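3.2 Home laundering and the sleep log

Participants in the Niltar arm washed their own bedding at home, no fixed schedule. We asked only for a log entry each time sheets were changed. 149 households started, 100 returned logs we could use. The rest either stopped after the first weeks or left the date column blank – those were dropped before any analysis.

Detergent was supplied (unscented, same batch for everyone). Water temperature was not controlled. We wanted to, but the Lenari pilot showed people ignore the setting on the card and use whatever the dial is already on. So temperature is self-reported and should be read that way.

Most entries were short. "Changed bed." "Sheets, no pillowcases." A few people wrote whole paragraphs about the dryer. Coding was done by Katia Vitale and a second reader, 3 categories: full change, partial change, spot clean. Disagreements were talked through untill both agreed. Partial change was the hard one. Does a new top sheet over an old fitted sheet count? We said yes. Donati-style coding would say no, and this matters when comparing our rates with older work.

Sleep ratings came from the morning card, filled in before getting up if possible. Many were clearly filled in later, several days in the same pen. Kept anyway, flagged in the data file.

December was odd. Fewer changes, more guests, and more missing cards. We ran the models with and without that month and report both in Section 4.

Wrinkling was not scored. Several participants brought it up unprompted, mostly as a reason for liking or disliking a sheet, and it may be worth a proper scale in later work. Folds in plain flat fabric are easy enough to see (Figure 2) but hard to rate the same way twice.
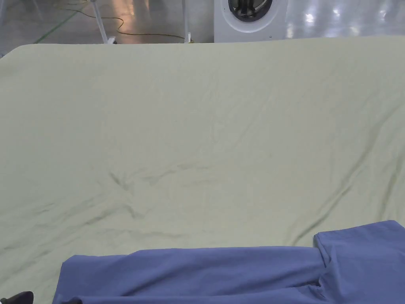

Figure 2. Pale green sheet spread flat, with creases and a small pinched point.

Comments on wrinkles were therefor left in the free-text file and not coded.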